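Nirnum puts three grippers through cloth trials

Nirnum has begun side-by-side trials of 3 robot grippers for handling fabric, with results due in September.

The firm wants one model for sorting returned linen at its Hostside depot. Each gripper gets 200 attempts at picking up a piece of cloth from a flat mat. The same arm and controller are used throughout, so that only the gripper changes.
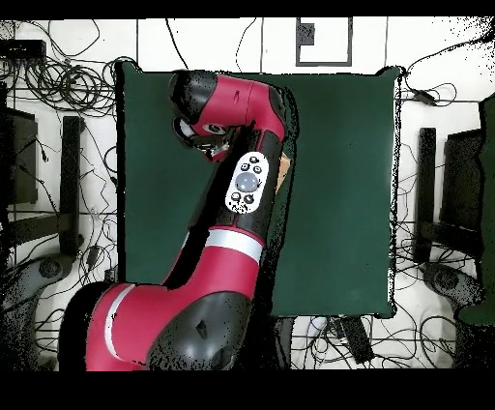 Macario Barajas would like to see the controllers compared as well – in his view a slow one can make a good gripper look clumsy. Ga-eun Hyun, who is running the trials, said that would come later if the budget allowed.

Cloth has proved harder than boxes or bottles. It changes shape every time it is put down, and a grip that holds one fold may miss the next. The test pieces are dropped by hand and left as they fall – nothing is smoothed out first. 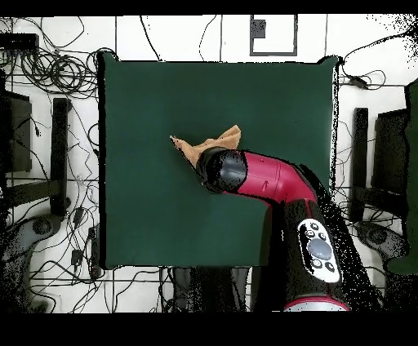 Page last updated: 24th February

Two of the grippers come from Ragnarsson and the third from Fonola. Neither supplier has been given early figures. Hyun said a gripper would be ruled out if it failed 7 times in a row, whatever its overall score. The winning model will then do 3,000 picks at the depot before Nirnum places an order.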